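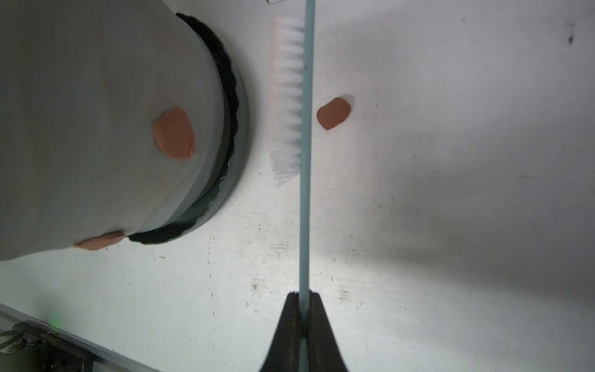 3.2 Getting people to stick with the routine

I'll admit I went into this part of the study thinking the cleanser would be the hard sell. We had 24 people on the Meludside routine (gel cleanser at night, plain moisturizer twice a day, sunscreen in the morning) and I was sure the sunscreen would go down fine and everyone would grumble about washing their face before bed. I had it backwards! By week 4 the evening wash was a habit for nearly all of them, and it was the sunscreen tube that sat on the shelf.

We know this from the diaries, which Thierry Gaillard set up on the Wovano app. You tick a box, you get a little green dot, and you can type a note if you feel like it. People typed a lot of notes. One woman at the Drorness site wrote me whole paragraphs about her chin.

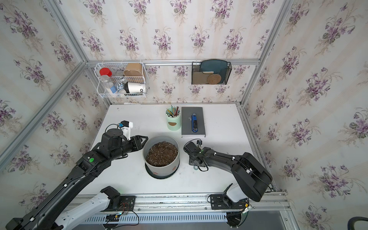 Figure 2. Wire basket with household items, hung from a rail at the left.

The evening box was ticked on 91 percent of days, and I was pretty thrilled with that. Mornings were patchier, and the notes give a fair idea of the trouble: kids, buses, a white cast on dark shirts, and that greasy feeling under makeup. Seventeen people brought up the greasy feeling at least once without us asking. We'd only asked about stinging, so that's a question I'd add next time. 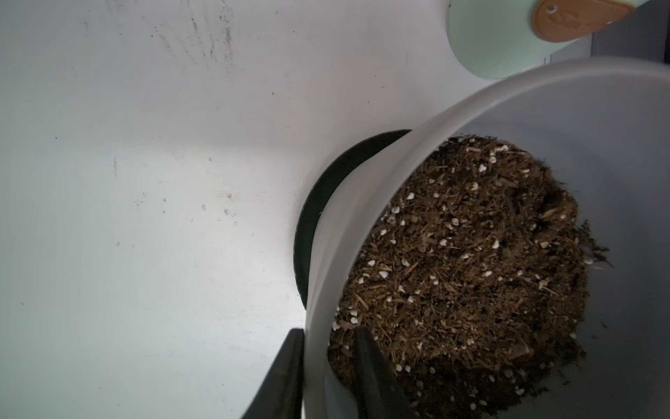 So in May we swapped the sunscreen for the lighter Quispe lotion and left everything else alone. Complaints about feel dropped off quickly, though a couple of people missed the old one (drier skin, mostly, and they liked how heavy it was). I can't say how much of the change came from the lotion and how much from the weather warming up – we had no group staying on the first product, and I do wish we'd kept one. Skin readings for both stretches are in Section 3.3, along with the two participants who stopped early and let us keep using their diaries.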